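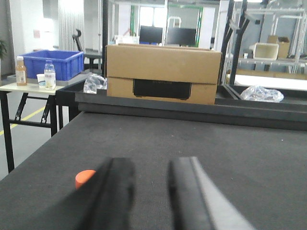

Figure 3. Dark gray work surface in a charcoal, felt-like material, with a few tiny white specks of lint.

Print | E-mail

4. What a cleanliness score measures

4.1 The claim

Most contracts for cleaning shared workplaces now include a visual score. An inspector walks the site with a form, gives each surface a grade from one to five, and the grades are added up into a single number for the month. The number decides whether the contractor gets its bonus. In the Edis contracts, which supplied the data for this paper, a site that stays under 70 for two months in a row can be put out to bid again.

The argument for these scores is that they are cheap and that anyone can understand them. We accept the first point. The second deserves more doubt than it has received. A plant manager who reads that a building scored 84 in June and 79 in July will say that it got dirtier. The vendors of scoring systems encourage this reading. The Wirnus handbook calls the monthly number "the condition of your building at a glance," and its sample reports show trend lines with colored bands and no error bars of any kind.

We looked for the evidence behind that phrase. The handbook cites a pilot at the Bañez site in which two inspectors scored the same rooms and agreed closely. It does not say whether the second inspector could see the first inspector's form. It does not say how the rooms were picked, either. When we asked for the raw sheets we were told they had not been kept.

4.2 Surfaces are not equally easy to grade

Our first concern is a plain one. The form treats every surface as if dirt showed up on it in the same way. Pale lint on a charcoal covering can be seen from a standing position (Figure 3), and the same lint on a light gray floor probably cannot. Dark grit has the opposite problem. A site that changes its table coverings from light to dark may see its score move with no change at all in the work being done.

We cannot prove that this happened in the Edis data. Table coverings were not recorded, which is itself part of the trouble. What we can say is that of the 2,951 inspection records we were given, very few had anything written in the box marked "surface type," and the entries that did exist were of little use. "Table" was the most common. One inspector wrote "normal" every month for a year.

Hard, shiny surfaces raise a different question. Brushed steel reflects whatever stands near it, and a bright band of light across a panel can hide a smudge or be taken for one. Inspectors we spoke to disagreed about what to do with scuffs. Some took points off for any mark. Others held that a scuff is wear and belongs to maintenance, so a scuffed panel with nothing loose on it should get full marks. The Wirnus form has no line on the subject. The Peritik form does, but it tells the inspector to "use judgment," and we think that is how the disagreement started.

Ledges and lips are worse again. A small speck on a ledge may be debris or it may be part of the fitting, and an inspector with a whole building to cover before noon will not always stop to find out. Both forms allow one grade per surface, so a faced panel with a ledge below it gets a single number. We found no rule on whether the worse part or the average should decide it.

4.3 Repeat scoring

To get some sense of how much the grades wander, we set up a small repeat exercise. Inspectors already trained on the Peritik form scored 500 surfaces in the morning and the same 500 again in the late afternoon. Cleaning crews were asked to stay out in between. We did not lock the doors, and people went on using the rooms, so some real change in condition has to be allowed for.

Even with that allowance the results are hard to square with the trend lines. Grades in the middle of the scale, two through four, moved often and in both directions. If use of the rooms were the main cause, we would expect most of the movement to be downward. Grades of one and five were steadier. We read this as a sign that inspectors can tell very dirty from very clean and have trouble with the rest, where most of the monthly scores happen to fall.

There is a more generous reading. Individual grades may be noisy while the site total is sound, because errors cancel when enough surfaces are added together. This is the answer we were given by both vendors. It would hold if the errors were independent. They do not look independent to us. One inspector usually scores a whole site, and a strict inspector is strict in every room. Adding more surfaces does nothing about that. It makes the total look more exact and leaves the bias where it was.

We would also question the habit of comparing sites. A workshop with a great deal of open steel shelving and bins is being held to the same number as an office with carpet and doors that close. Contractors know this, and two of them told us they price their bids around the building and treat the score as something to be managed.

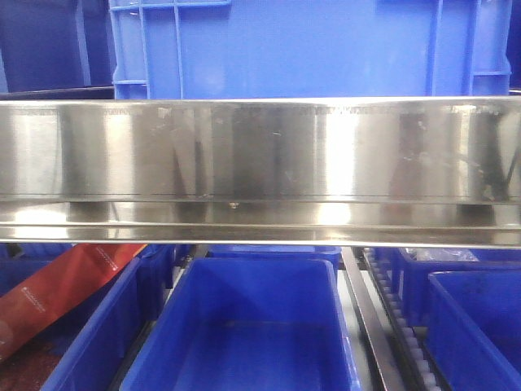

4.4 Limits of our own data

Readers should be as wary of our figures as we are of theirs. The records came from one client, and we do not know what was removed before they reached us. The repeat exercise used inspectors who had agreed to take part, and they may have been more careful than usual. It was run on one form only. Wirnus declined to let its form be tested, so nothing in 4.3 speaks directly to that product, though the two forms share the same five grades and much of the same wording.

We also have no outside measure of dirt to compare with. Swab tests were considered and dropped on grounds of cost. A swab counts residue, and an office worker complaining about crumbs is not complaining about residue, so it is not clear that swabs would have settled much. Until someone states what the score is supposed to track, any test of it will be open to the reply that the wrong thing was tested.

For the moment we suggest that payment terms not depend on a change of a few points from one month to the next, and that the name of the form and the type of surface be entered on every record.

Contact the editorial office | Copyright held by the authors | Back to top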